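Looking after vinyl records at home

Posted October 19, 2024

Most damage to records happens at home, through dust, heat and bad stacking. None of the jobs on this page needs special equipment beyond a soft brush and a couple of cloths.

Storing them

Stand records upright, like books. A pile of LPs lying flat puts all the weight on the one at the bottom, and after a summer or two it will be dished. Fill each shelf so the sleeves hold each other up but a record can still be pulled out with two fingers. If it takes a tug, the shelf is too full and the covers will get ring wear.

Check the shelf before you load it. An LP in its sleeve weighs more than people expect, and a wide shelf full of them will sag in the middle. My old Dulladon unit bowed after one winter. The 700 mm bays were too wide for the board, and I ended up putting an upright in the middle of each one.

Keep them off outside walls and away from radiators. A windowsill is the worst place in the house.

Inner sleeves

Plain paper inners shed dust and can leave fine scuffs. Swap them for poly-lined ones when you can. The Sakex ones come in packs and are a bit stiff at first. Keep the original if it has lyrics or pictures printed on it, and slide it in behind the new one. Put the inner in with its opening at the top, so the record can't roll out when you take the cover off the shelf.

Dry cleaning before each play

Set the platter turning, rest a carbon fibre brush on the record for 3 turns, then sweep slowly outwards. Don't press. Clean the brush on its own handle, away from the deck.

Wash the stylus brush now and then too. Always brush a stylus from back to front, never side to side.

Washing a dirty record

1. Work on a clean, flat surface with a folded towel on it.
2. Mix 300 ml of distilled water with one small drop of washing-up liquid. Tap water leaves marks in hard water areas.
3. Damp a microfibre cloth and wipe round the grooves, following the curve. Keep the label dry.
4. Go over it again with a second cloth and plain distilled water.
5. Stand it in a dish rack to dry. Leave it until there is no damp left at all before it goes back in a sleeve.

Bath water, hair dryers and kitchen spray are all out. Old shellac 78s need different treatment, and anything with alcohol in it will ruin them.

Getting stickers off covers

Warm the sticker with a hair dryer on low, held well back, and lift one corner with a fingernail. Peel slowly and keep the angle shallow. On a laminated cover, leftover glue comes off with a dab of lighter fluid on cotton wool. On uncoated card leave it alone, as the fluid will stain.

Drinks and snacks

Food and drink should have a place of their own, well clear of the turntable. A tray with a rim helps with crumbs and small spills. Wipe your hands before you touch a record, and hold it by the edge and the label only.

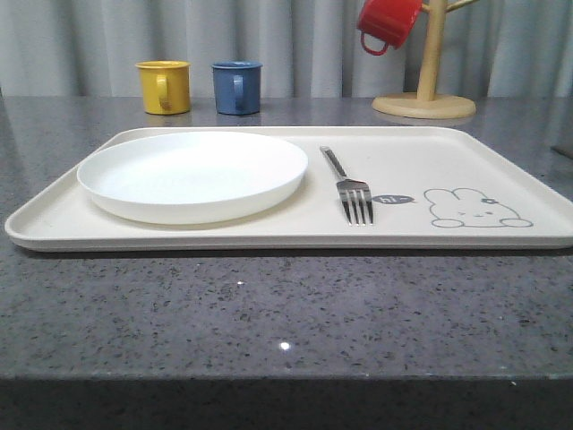 A white plate on a cream tray, on the worktop.

Noise from the deck

A hum that stops when you touch the arm is usually the earth wire. Check it is screwed down firmly at the amplifier end. If the needle jumps when someone crosses the room, move the deck to a wall shelf. Isolation feet do some good as well. I use the Dokon ones under mine, on a paving slab.

Belts stretch with age. I change mine every other March.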